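Irkness Table Cover for Folding and Sorting, Large, Pale
Reviewed by Maximiliano Cifuentes
Verdict: Good surface, fussy fit. Buy the large size only if your table is wide.

The Irkness cover is a fabric sheet made to go over a work table used for folding clothes. It comes in two sizes and three colors. I bought the large one in the palest color for $167 and have used it in the big room at McKinnon, where clothes get folded, sorted and stacked for a good part of the day. Before that we had an Eseck cover, and before that a bed sheet held on with clips.

The cover arrives folded in a flat bag with a set of elastic corner straps and a card of washing instructions. It had sharp fold lines out of the bag. The card says to wash it before first use and put it on slightly damp. I skipped that the first time and the lines stayed in for days. When I did follow the card, most of them were gone by the next morning. The center line took a second wash.

Setup takes a few minutes with a helper and longer alone. Lay it across the table, pull from the middle toward the ends, then do the straps. The straps are the weak part of the kit. They hold well on a square corner but slide on a rounded one, and the supplied clasp is small and hard to open. I replaced two of them with ordinary sheet clips.

My main use for the cover is as a landing surface. Most of what we fold starts in the air: hold the piece by its top edge, get that edge straight, let the rest drop, then lower it to the table. On a bare laminate top the bottom of the piece skids away as it touches down and has to be pulled back. A fabric surface ought to stop that.
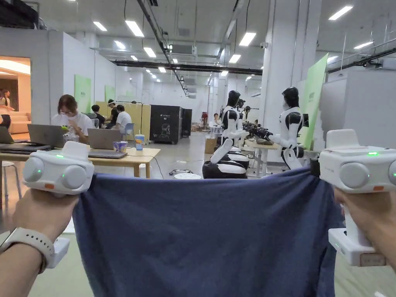 With the Irkness cover it mostly does. The weave has enough tooth to catch the lower edge of a shirt or towel as it touches, so the rest can be laid down in one motion. Heavy cotton stays where it lands. Thin synthetic shirts still creep a little, especially on the second fold, but less than they did on the Eseck, which was smoother and had a slight shine. If you fold a lot of sportswear, try the material at a store first.

Grip works the other way too. Because the cloth holds on to the garment, a hard sideways pull moves both. You learn to lift a sleeve and set it down again instead of dragging it across. New people in the room take an afternoon to get used to this, and during that afternoon the cover needs straightening several times.

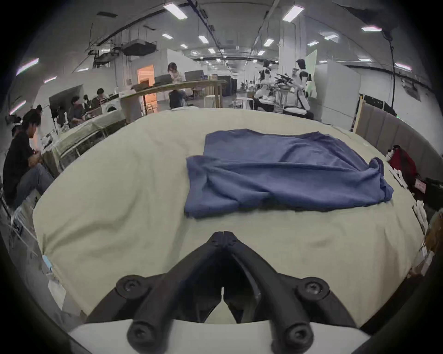 Wrinkles are the complaint I read most often before buying, and the complaint is fair. The cover does not stay drum tight. After an hour of steady use it loosens, and a fold or two forms near the edge where you stand. How much this matters depends on the work. A large dark piece like the blue one here can be spread roughly flat with the soft creases still in the cloth under it, and its upper edge still comes out fairly straight. Only the right end is bunched and folded over. For small items such as socks or baby clothes the creases are more of a nuisance, and I smooth the cover before starting a pile of those.

Color was a better choice than I expected. I nearly ordered the gray to hide marks. The pale cover shows every thread and bit of lint, so it looks untidy sooner, but it makes the edges of dark and mid-blue clothing easy to see. White undershirts are the exception. On those the hem is hard to pick out late in the day, and we move them to another table.
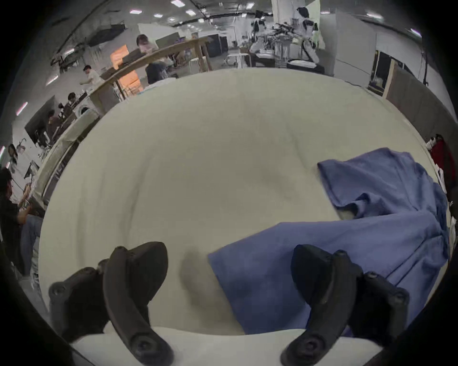
Blue cotton garment, probably a top, on the pale cover, upper part bunched into folds.

Tops with a collar are the slowest thing we fold, and the cover helps somewhat. I can lay the body down, leave it alone, and work on the collar with the lower part staying put. On the old sheet the entire garment turned with every tug.

Washing is simple. Warm water, no softener, then 20 minutes in the dryer on low and onto the table while still damp. Softener is a real problem: one wash with it and the surface turned slick, and it took another two washes to bring the grip back. The card says the cover is good for up to 600 washes. I can't speak to that. Ours has had far fewer, the color has not changed, and the hem is sound apart from one loose stitch near a strap loop.

It shrank a little in length on the first wash. The large size still reaches past both ends of our table, but measure yours with some margin.

Hemomeck sells a padded cover that fits over the same size table and costs less. I borrowed one in September. The padding is pleasant to lean on and good for light pressing, but a stack of folded shirts leans on it, and it takes most of an evening to dry. For folding alone I prefer the Irkness. For folding and ironing on one table I would get the Hemomeck.

Good: grip on cotton, washes easily, edges show up well against the pale color.
Not good: corner straps, loosens during use, price.
Replacement straps are sold separately. I would use sheet clips.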